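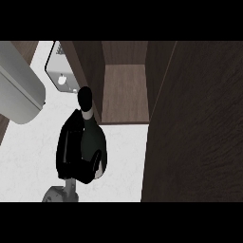 Visit to the Student Robot Project at Rurkadano Technical College

On Feb 28, 2025 I went with my evening course to the open day of the technical college in Rurkadano. Our course is for adults who want to learn programming after work, and most of us had never been inside a robotics class. The trip by bus takes 45 minutes and we arrived a little before the doors opened.

The project we came to see is called Ondudum. It is made by second-year students and it runs from the autumn until the end of April. The students teach a robot with two arms to do work in a house, but everything happens first in simulation. So the laboratory looked to me more like an office, with long desks, big screens and many cables on the floor. I must say that I expected more noise.

The students work in teams, and each team has its own task. We stayed longest with the team that has the bottle task. In their simulated room there is an open wooden cabinet beside a white marble surface, and the gripper with black fingers has to hold a dark green bottle upright, of the kind one uses for champagne or wine. On the screen the view comes from high up, so of the top of the bottle one sees mostly the black cap, with the pale band under it. I found it surprisingly hard to judge the distance in this view, and I said so. The student at the keyboard answered that the first month was the same for everybody in the team.

Then we received a short explanation about how the lessons are organized. In the morning the class has theory, which means mostly geometry and a little physics. After lunch they write code and repeat the task in the simulator many times. Each attempt is saved with its result in a common table. When we visited, the table of this team had 2,882 attempts, and the newest version of their program reached 87 percent success. The teacher wants a higher number before the final presentation. The students told us they are mostly occupied with the remaining failures, when the fingers close too early and push the bottle over.

I asked why they chose glass and not something easier. The answer was that the team before them had a box, and they wanted a round object. One student also showed us how she changes the friction of the fingers in a settings file. With a low value the bottle slides down slowly through the hand, and our whole group laughed. With the normal value it stays.

After the laboratory there was coffee in the corridor and a table with posters of the other teams. The team named Zuven works on opening drawers, and their poster had very good drawings. I would have liked to see their task on the screen too, but there was a long line of school pupils in front of it, and our guide was already calling us.

Some practical information for those who want to go. The entrance is free. Groups of more than 6 persons should write to the college before. The laboratory is on the second floor, and the elevator is behind the library, where the sign is easy to miss. The canteen closes early, so eat first and visit after. The final presentation in April is open for visitors, and our course has already asked for places.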